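Paper on the tables, please

The craft room at Lanadcombe reopened on Monday, 7th January, and the first change regular members will notice is that every worktable now gets covered before anything else comes out of the cupboard. The rule applies to all sessions, including the drop-in evenings and the model-making group.

Last year the tabletops took a lot of wear. Marker came through thin newsprint, glue was left to set overnight, and two of the tables had to be sanded and sealed again in March. The bill for that came out of the materials budget, and we would like to spend this year's on materials.

The new paper is plain white and heavier than what we had before. It comes from Rebelo on a 33-inch roll, which covers a worktable with one length and leaves a strip of bare wood at the side. That strip is useful for cups, phones and anything else you don't want in the middle of your work. Tear the paper against the metal bar on the roll stand, lay it with the curl facing down, and tape the corners only. Tape along the whole edge takes too long to peel off at the end of the night.

A sheet does not need to be replaced after every session. If it is flat, dry and free of wet glue, leave it for the next group. Smudges and specks are fine, and so are pen lines. Many of us draw straight onto the covering when we are working out a shape, and there is no reason to stop — it saves good paper, and a rough outline is easier to judge at full size.

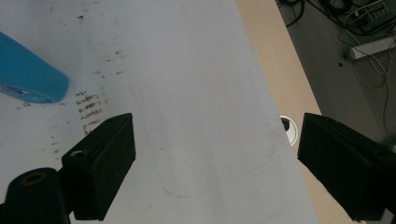 Barkus would like it added that an outline on the table paper is somebody's work until that person says otherwise, and that anyone who wants one kept should write "keep" beside it along with the day. The pattern group lost a sleeve shape that way before the holidays and had to draft it over.

We think that is fair. Sheets marked "keep" will be rolled up and stored on the rack by the sink for 9 days, then recycled. If you need yours for longer, take it home or move it to your own shelf.

A few smaller points. Ink pads and anything with brown or black stain should be used on the table nearest the door, where the paper is doubled. Cutting is still done on the green mats, never on the covering, as a blade goes through to the wood easily. Used sheets with paint or heavy glue go in the trash, and the rest go in the paper bin.

Spare rolls are on the bottom shelf of the tall cupboard. When you open the last one, put a note in the order book so that we can reorder before the weekend. The room is open until 11 on Saturday nights through the end of March.

Recent items
Zilari yarn swap: what to bring
New hours for the kiln
Shelf labels and how to get one
Lanadcombe spring fair, table bookings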